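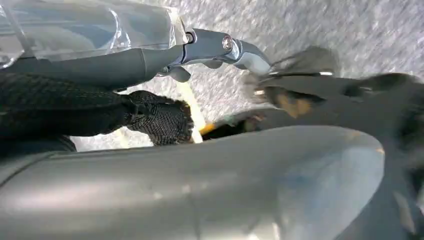

How long does it take before you can follow a radio play in a language you learned as an adult?

For me it took seven years, and I still lose the thread when two people speak at the same time.

I moved to Hekstead with good grammar and a big vocabulary from books. I could read a newspaper from the first page to the last. Then I turned on the kitchen radio and understood the word "and". It was a strange feeling, like I had studied a different language by mistake.

My neighbor Mererid Meredith told me to listen to plays and forget about the news. In the news, she said, every sentence is new, but in a play people want something and they keep asking for it. She lent me a box of old recordings on cassette. The first was called "The Ferry at Prundon" and I must have heard it thirty times. An old man wants to sell his boat and his daughter doesn't want him to. That is the full story, and it lasts 50 minutes.

The first time I understood the names. By the fifth time I knew who was angry. Somewhere in the second winter I laughed at a joke about a wet hat before the actor had finished it, and I was so proud that I called my aunt Safta Moldovan to explain it to her. It isn't funny in Romanian. She was polite.

I tried many methods in those years, so I will write what helped me and what did not.

Reading the script at the same time did not help. My eyes were faster than my ears and my ears became lazy. It was better to listen first, read one difficult page, and listen again the same evening.

Word lists helped a little. I had a notebook with over 900 words in it, and most of them I have never heard spoken by anyone. I can say "bulwark" in three languages and I have no use for it.

Washing dishes helped a lot. I don't know why, but when my hands are busy I stop translating. Hazem Tawfik, who was in my evening class, had the same experience with ironing. He listened to football matches, which I find much harder, with all that shouting.

What is still difficult for me: whispering, children, people who talk while eating, and any scene in a pub. Also telephone voices in old recordings, when they make the sound thin on purpose. I have to go back two or three times, and sometimes I just accept that I will not know what the sister said.

Last August I gave the box back to Mererid, with all the cassettes in order. She kept it for one week and then put it outside my door again, with another play on top. It has four brothers in it and they all sound the same to me. I am on the sixth listening now and I can tell two of them apart.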